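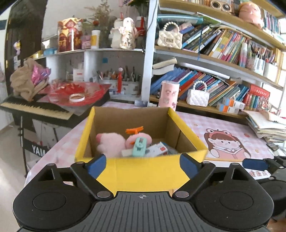
Gripper width drifts after re-localization
Gaveck Tooling Board, Perception

dlightfoot
The Sinaga team requests comment on a fault in release 114. When visual tracking is lost and recovered, the planner receives a gripper width offset by 5 mm. Of 707 episodes replayed, 19 show the offset.
Declan Lightfoot, Sinaga

proltdale_ctrl
We do not regard this as a planner fault. The width filter should be reset on recovery. Please assign the ticket to Perception.

dudska
I must disagree. A reset discards valid readings while the fingers are closed on a box rim – the controller then opens them on replay. Our branch holds the last value until both finger pads are detected again.

proltdale_ctrl
For how many cycles? An indefinite hold is not acceptable to Control.

dudska
The limit is a parameter. I will post the patch for review.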